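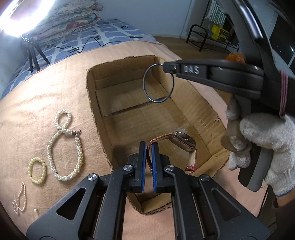

Jarnano Bestik Hand-Held Gripper, Pair

Product page, updated 04/03/2023

The Bestik is a gripper tool which the person holds in the hand and closes with the fingers. It has two jaws with narrow textured pads. We sell it in pairs, for teams who want to teach household and shop-floor chores to a robot arm.

Can a machine do these chores already?

Many customers ask us this before they order, so we answer it on the page. For some chores, yes. Moving boxed goods from a shelf to a bin is solved well enough for a small shop. For soft, thin or shiny things the answer is still no in most cases. A watch strap bends when the jaws close on it. A bangle can turn between the pads. A string of beads changes its shape each time it is lifted, and a stud earring is so small that the arm often closes beside it.

In our own trial in April, Chathurika Roy packed jewelry into a box with the Bestik pair, and then our test arm tried the same work. She needed 45 seconds for one round. The arm needed 8 minutes, and it left the earrings on the cloth. We think it is better that you know this result before you buy.

What the Bestik is good for

Sorting and packing of small goods, putting things away after use, and similar work on a table. Both hands can work at the same time. The operator can wear a thin knitted glove, but please try the finger ring with the glove on before a long session.

What it is not good for

Wet dishes, hot pans, and everything heavier than 2 kg. Threading a needle or closing a necklace clasp is also too fine for these jaws.

In the package

Left and right gripper
Spare pads, one set
Small screwdriver for the pivots
Printed guide

Care

Wipe the pads with a damp cloth and let them dry. Beads and polished metal slip more easily when the pads are dusty. Check the pivot screws every week if you use the tool daily.

Ordering

Article number 1797. The pair is sent from our Foletari warehouse. For questions about pads or spare parts please write to Mahfuz Khondokar at the service desk, and mention the article number. Schools and repair shops can borrow a pair for a trial before they decide.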